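Search this site
Enter keywords

Residence Diary, Trekirbridge Hall
Sep 9, 2023

The hall reopened to residents this morning following the summer closure. Keys were issued from the front office, and two rooms on the upper floor were held back until their window locks can be replaced. The kitchen rota was posted before lunch. The 1969 boiler remains in service and will be inspected in January.

The study room was made available in the afternoon. Residents are reminded that bookings are limited to 3 hours.

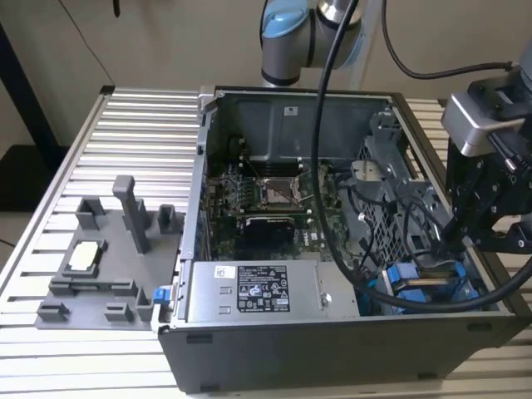
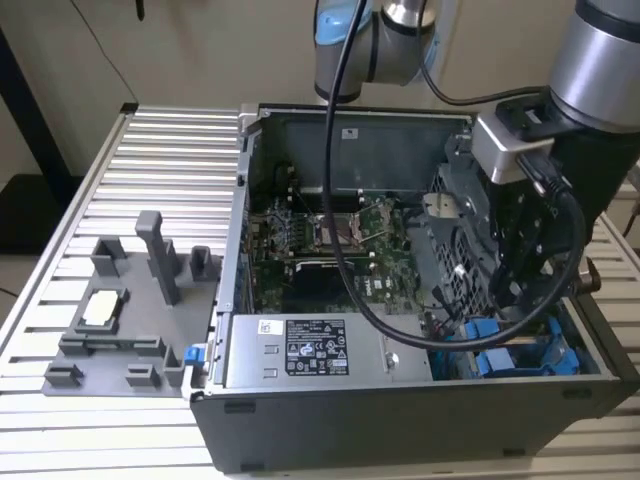 Desktop computer tower with the side panel removed.

Evening

Supper was served at the usual hour. The Prokdale bus ran late, and plates were kept for those arriving on it. The front door was locked at eleven.

2 comments
Share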